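4. Fitting the liner and storing the spare rolls

4.1 Before you start

This section applies to the Gilance under-counter waste unit, model 1452, and to the wall-mounted version, model 658. The steps are the same for both unless a note says otherwise.

You will need one roll of bin liners, the retaining ring supplied with the unit and a dry cloth. No tools are required. Switch off the lid sensor on model 658 before putting your hands inside the body.

CAUTION: Plastic liners can cause suffocation. Keep rolls and single bags away from babies and small children. Do not leave a part-used roll on the floor or on a low shelf.

4.2 Choosing a roll

Use thin plastic liners wound on a roll. Folded liners in flat packs can be fitted by hand but will not feed from the roll holder. The holder accepts a roll up to 200 mm long. Longer rolls must be kept outside the unit.

Remove any paper band or outer wrap before loading. Find the free end of the first bag and lift it clear of the layers beneath. If the plastic clings, rub the edge between finger and thumb. Do not use a knife, as a cut in the outer layer will usually pass through several bags.
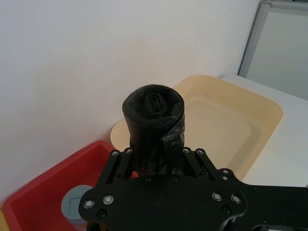

Check that the winding is even at both ends. A roll that has slipped sideways into a cone will catch on the holder and tear bags short of the perforation. To correct it, stand the roll upright on a flat surface and press the top down gently with the palm until the layers are level.

4.3 Loading the roll holder

1. Open the lid and lift out the inner bucket.

2. Pull the roll holder towards you until it stops.

3. Lower the roll into the holder with the free end facing the front of the unit.

4. Draw out one hand's width of plastic and pass it through the slot.

5. Push the holder back until it clicks.

NOTE: On model 658 the holder is hinged at the left. Swing it out; do not pull.

4.4 Fitting a liner

1. Draw one bag through the slot as far as the perforation. Hold the roll still with the other hand and tear across.

2. Open the bag and shake it once to let air in.

3. Place it in the inner bucket and fold the top edge outwards over the rim.

4. Press the retaining ring down over the fold. All 4 lugs must sit below the rim.

5. Return the bucket to the body and close the lid.

If the lid does not close, the fold is too deep. Remove the ring, shorten the fold and fit the ring again.

CAUTION: Do not fit a second liner over a full one. The extra weight can crack the lugs.

4.5 Storing spare rolls

Keep spare rolls upright in a dry cupboard, away from ovens, radiators and direct sun. Tuck in any loose plastic before putting a roll away. Rolls that have stuck together through heat should be thrown out.

Replacement rings and roll holders may be ordered from Isley Spares, quoting the model number on the underside of the lid. For cleaning the bucket, see section 5.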